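How I Sort, Log and Store a Blind Bag Collection (Without Losing the Tiny Accessories)

Posted 2019-12-30 in Collecting Tips

If you got a heap of blind bags this Christmas then hello, welcome, and I'm sorry about your carpet! I've been collecting small figures for years now and the finding part has never been my trouble. My trouble is what comes after, when there's a drift of foil on the sofa and a hat the size of a lentil has gone down the side of a cushion.

I use Hendton Hollow figures for all of this, as they're what I mostly collect (the woodland ones, not the seaside ones, although I do have the crab). The same method works for pretty much any blind bag line with little extras in the packet. I've done it with my niece's ponies too.

You'll want:

A tray with a lip. A baking tray is fine.
Small scissors.
A soft make-up brush or a clean paintbrush.
Something clear to put the accessories in.
Sticky labels and a pencil.
A notebook or a spreadsheet, whichever you'll really keep up.
The checklist leaflet from your series.

Before you open anything

Put the tray down first and do everything over it. I know you want to rip one open standing in the kitchen. I did exactly that with my very first Series 2 fox and I have never seen his lantern since.

Write the batch code from the back of each bag in pencil before you cut it. On Hendton bags it's a short stamped code near the bottom seal, and the ink rubs off if you handle it a lot. If you buy from more than one shop, jot the shop down as well. I buy mostly from Stuvemwood on the high street and top up online, and it's been quite interesting to see which codes turn up where.

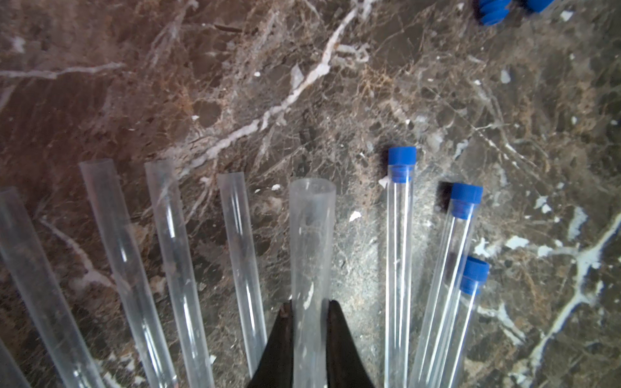

Filed under: Sorting & Storage

Cut along the top, never the side. The leaflet is folded against the side seam and you'll slice it in half. Tip the bag gently over the tray, then look inside, then run your finger along the bottom corners. Acorns get stuck in the corners. So do the mice's spectacles.

Now keep the figure with its own bits until you've checked it against the leaflet. Please don't open six at once and sort it out later, because several of the animals share accessories in slightly different colours and you will go cross-eyed trying to work out whose scarf is whose. One bag, one check, one line in the notebook, and then the next bag.

What to write down

I used to log everything. Weight, paint flaws, what the weather was like, the lot. It was fun for a fortnight and then I stopped, and I had a gap of nearly a year where I'd no idea what I owned. These days each figure gets one line:

Series and number on the leaflet
Name
Batch code
Where I bought it
Complete or what's missing
Keep, swap or sell

Mine is a spreadsheet with 1,320 lines in it, which sounds terrifying, but a good chunk of those are doubles waiting to be swapped. If you're a paper person, leave a wide margin. You'll want to scribble in it when a swap goes through.

One thing I'd do differently if I were starting over: I'd use the leaflet numbers from day one. I made up my own numbers for Series 1 and they don't match anybody else's, so every time I swap with someone I have to translate. Ingeborg Kohlhase, who I've swapped with since the old forum days, still sends me messages that say "your 14 or the real 14?"

Storing the accessories

Right, the fiddly bit! You've got three real choices here and I've tried them all.

Little zip bags are cheap and they lie flat, so they're good if you're keeping everything in a shoebox. They do go cloudy, though, and they cling to themselves, and a very light accessory (a leaf, say) can sit in the fold of the bag where you can't see it. I once threw away a perfectly good leaf.

Bead boxes with compartments are lovely to look at. Check the lid before you buy, and I mean really check it. Put one grain of rice in one compartment, shut the lid, turn the box upside down and give it a shake. If the rice moves next door, so will your acorns. I've had good luck with the Vellden ones with the deep lid, less luck with the shallow sort.

Clear tubes with caps are my favourite for anything I'm keeping long term. You can see what's in them from every side, and you can write on a label and wrap it round. Put the label low down so it isn't hiding the contents. Drop a scrap of tissue in first if the piece is painted, so it doesn't rattle and chip.

Whatever you choose, pencil on the label, not pen. Pen fades on a sunny shelf and it smudges if your hands are warm.

Cleaning second-hand figures

If you buy job lots, and you will, some of them are going to arrive grubby. Lukewarm water, one drop of washing-up liquid, soft brush, pat dry on a tea towel. Don't soak anything with a flocked coat. For the flocked ones (the badgers and the Series 4 rabbits) use the dry brush only, and brush in one direction. Arne Ehlers told me to try a bit of sticky tape dabbed very lightly on the flocking to lift fluff, and it does work, but test it underneath first!

Leave them overnight before you put them away. Damp goes into the neck joint and takes ages to come out again.

Sorting out your doubles

Once everything's logged, pull out the doubles and put them in their own box. Pick the best one to keep before you do this. I line the two or three of them up by the window and look at the eyes, as the eye paint varies more than anything else. Then the tail. The rest I'm not fussy about.

For swapping, I go like for like on commons and I don't try to be clever. For the rarer ones, look at what people have really paid lately and not at what they're asking. The golden hedgehog was supposedly limited to 4,000, and you'll see silly prices on it every week, and then you'll see the same listing again the next week because it hasn't sold.

Wattimena's swap board is where I do most of mine now. A few things that have kept me out of arguments there:

Take your photo in daylight, with every accessory laid out next to the figure.
Say if it smells of smoke or perfume. People mind!
Agree who posts first before you agree anything else.
Keep the proof of postage until they've told you it's arrived.

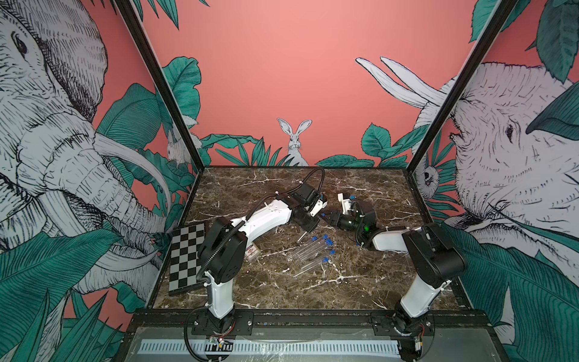
Posting figures safely

Take the accessories off. All of them. Bag them separately, tape the bag to a bit of card, and write the number of pieces on the card so the other person knows what to look for. Wrap the figure in tissue, then bubble wrap, then a small box. Padded envelopes are all right for a plain common, but I've had an ear arrive in two pieces that way and I don't risk it with anything tall.

Don't over-tape it. I once got a parcel so thoroughly taped that I needed kitchen scissors and a sit down afterwards.

Questions I get a lot

Should I keep the empty bags?

I keep one from each series, flat, in a plastic wallet. I used to keep every single one and ended up with 900 of them in a suitcase. They went in the recycling and I haven't missed them once.

Can you feel what's in a bag before you buy it?

Sometimes, a bit. The crab is obvious. Please don't squash them about in the shop, though, the stems on the mushrooms snap really easily and then some poor child gets a broken one.

What if there's a piece missing from a sealed bag?

Check the corners again, then check the leaflet (sometimes the picture shows an accessory that comes with a different figure). If it's still missing, send the batch code and a photo to the maker. This is why we wrote the code down! I've asked for replacements 5 times and got every one, although the longest took until April.

How do I display them if I've got a cat?

Behind glass. I've tried museum putty and she just sees it as a challenge.

When's the next series out?

I've heard spring from two different shops and summer from a third, so your guess is as good as mine. I'll put a post up as soon as I've got one in my hand. If you spot them on the shelves first, leave me a comment and say which town!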